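Rent the Drill, Keep the Board

Most advice about owning less treats every object the same way. Go through the drawers, ask when you last used a thing, and let it go if the answer is more than a year. I think the test is wrong, and I think the tool library in Vanhove shows why.

The library opened two years ago in the back of a former shoe store. It lends tile saws, carpet cleaners, canning kettles, folding tables and a pasta machine with a long waiting list. A membership costs 42 dollars a year. I joined the first September and have not bought a power tool since. A drill in my house ran for maybe ten minutes a year, and the rest of the time it took up a shelf.

So I am in favor of borrowing. What bothers me is how quickly borrowing became a rule for everything. Last spring the library added what it calls the kitchen wall, and a newsletter item suggested that members could clear out most of their cupboards and check things out as needed. Netent, the app the library uses for reservations, now sends a nudge if you have not borrowed anything in a month.

A thing you use every day should be yours.

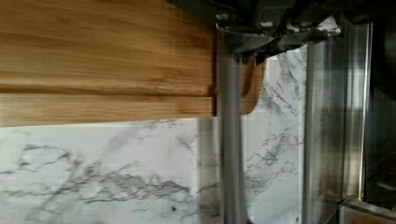 Bamboo board on a marble counter.

A cutting board is the plainest case. You learn how much it holds before onions start going over the side. You know which face is for garlic. None of that is worth much money, but it saves a little attention at every meal, and a borrowed board gives you none of it. The same goes for a knife, a frying pan, a good pair of scissors and a raincoat.

Cost points the same way. I paid 75 dollars for a pan nine years ago, and I have stopped thinking of it as a purchase. The fondue set I bought the same winter came out twice. By the one-year test I should have kept them both for a while, and the fondue set sat there until a move forced the matter.

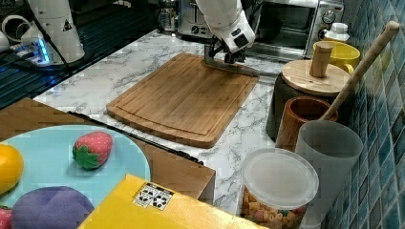

A reader in Prarnex wrote to say that all this is easy for a person with cupboards. She shares a kitchen with four others, owns one shelf of it, and would gladly borrow a pan every night if the library were closer than a bus ride.

She has a point. Space is a cost too, and I have more of it than she does. I would still put the pan on the shelf and borrow the rest.

The other half of the argument is about care. Borrowed tools at Vanhove come back clean because there is a fee if they don't. Things at home get looked after for a different reason - you are the one who will pick them up tomorrow. I oil my board when it looks dull, and it takes less time than boiling an egg.
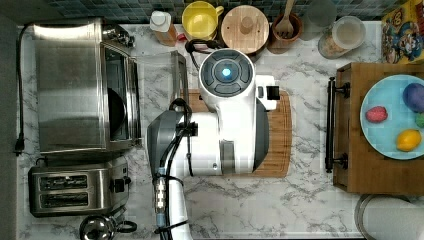 Should the library drop its kitchen wall, then? I would keep it and stock it with the big, odd things: the canning kettle, the roasting pan for a holiday crowd, the punch bowl. Leave the everyday shelf to the members, and turn off the nudge.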